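Let the Planner Wait for the Hand

Most of the robot software I have written in the last few years assumed that thinking happens first and moving happens second. You look, you build a model of the world, you plan a path, you send it off, and then you hope. I used to defend this setup in design reviews. I've changed my mind, and I'm having more fun at work than I've had in a long time!

What did it was a small job: shelving books. Our stack at Brenia had a decent planner from the start. Ye-ji Ahn wrote most of it, and it could find its way around a cabinet in a cramped workspace without fuss. What it couldn't do was change its mind. The overhead camera gave us one estimate of where a book was, the planner took that estimate as gospel, and any error traveled all the way down to the fingertips. A spine is thin. Being off by 7 millimeters is nothing on a map of the table and a disaster at the grasp.

So Jin-sol Shin suggested we stop making the first estimate better (I had spent a month on exactly that, thank you) and start using the wrist camera during the approach. Every time a new picture comes in, the target pose gets updated, and the planner only commits to the next short stretch of motion. The view from the wrist is odd until you get used to it. The fingers are always there, large and dark, and the thing you care about may be tucked up near the top.

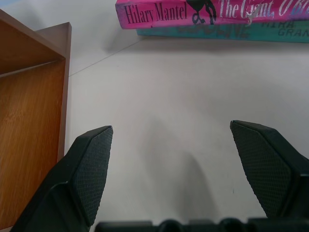
What the wrist view gives you

Look at how much useful information is in a view like that. Both textured finger pads are visible, so the software can measure the books against the gripper itself, in the same picture. Hilary Mantel's pink spine has a strong edge against the pale table. The teal one under it has a shadow right below it, and shadows used to be my enemy. Our old edge detector loved them. It would happily report a book where there was only a dark patch, and the arm's own shadow down the middle of the table made things worse.

Parvathi Naidu retrained the segmentation model on 2409 wrist pictures, with shadows labeled as plain table, and left in all the awkward ones where a book runs out of view. I argued for throwing those away. I was wrong, and she was kind about it. During an approach, a partial view is the normal case, and a model that has only seen whole books has no idea what to do with half of one.

The same goes for the tooling, which gets far too little love. Kyung-hwa Cheon built us a replay viewer called Tutov that lines up the camera picture, the pose estimate and the planned path on one timeline. You drag a slider and watch the estimate wander. In our first week with it we went through 222 failed grasps, and a good share had nothing to do with vision at all: two clocks disagreed, and the planner was acting on stale poses. I would have blamed the network until retirement.

There is a fair case against all this. Jelle Van Beek, who looks after the controllers, points out that short commitments make motion harder to predict, and that a planner that replans constantly can dither between two equally good grasps. He's right. We now charge a small cost for switching targets, and it took two tries to get that number to behave. I still don't love having it in there, and if you have a cleaner way to do it, please write to me.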